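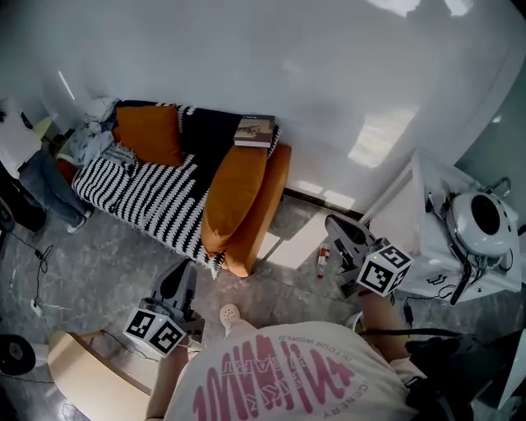 Zalico throw on the orange sofa, stripes on the seat, black up the back.

Zalico knitted throw, black and white – quick review

2022-11-20
35 shares
20 comments

Quick one tonight, laundry still to fold. A few of you asked about the stripy throw after the living room post so here goes.

Bought it from Bindero back in May, full price, my own money. Wanted something to cover the seat of the Győri sofa. Love that sofa, love the orange, but it shows every crumb and every dog hair. Had a plain gray Viltirier throw on it before. Fine. Boring. Pilled like crazy by the end of the first winter and went to live in the car.

So, the Zalico. The pattern is wavy, jagged stripes on one part and then mostly solid black on the other. I wasn't sure from the product page how that would look on a sofa. Turns out you get to pick. I put the stripes on the seat and run the black up the back, and it looks like it was made that way. Tried it the other way around for a week and it was way too busy behind the cushions.

Color is good. The black is properly black, and it's kept that so far. With burnt orange next to it the whole thing looks a bit seventies, which I like and my sister does not. If your sofa is beige or gray I think it would still work, just less of a shout.

Feel – medium soft. Softer than the Viltirier, not as soft as fleece. It's a knit with some weight to it so it drapes nicely down the front. Not itchy on bare legs, at least not for me. Rings and bracelets catch in it though. I have 2 pulled loops already, both my fault, both poked back through with a crochet hook.

The fringe is pale and hangs down at the corner close to the floor. Pretty, but it picks up fluff, and the vacuum wants to eat it. Flip it up before you clean. Ask me how I know.

Does it stay put? Mostly. The seat part slides forward when somebody flops down hard, and I tug it back once a day or so. Tucking it into the gap at the back helps alot. Leaning the big long cushion along the armrest helps too, it pins that end down. 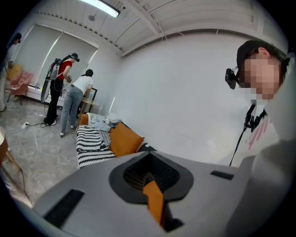 Fading was my other worry, that room gets a lot of light. We keep the roller blinds down most of the day and so far the black looks the same on the window side as it does on the other. Will update if that changes. Under the ceiling light in the evening you see lint on it, so keep a roller handy.

Washing: cold, gentle, flat to dry. Takes forever to dry, plan on a day and a half and a lot of floor. It came out the same size, maybe a tiny bit longer. Do not tumble dry it, the label is very clear and I belive it.

Good stuff: looks great, heavy enough to hang right, hides crumbs on the stripes.

Less good: snags, lint on the black part, slow drying, fringe vs. vacuum.

Would I buy it again? Yes, and I'd get the larger size so there's more to tuck. If you have a cat with claws I'd skip it and get something woven. The cushions came with the sofa, before anyone asks, and I haven't seen them sold on their own.

Ok, laundry.

Share this post
Leave a comment (20)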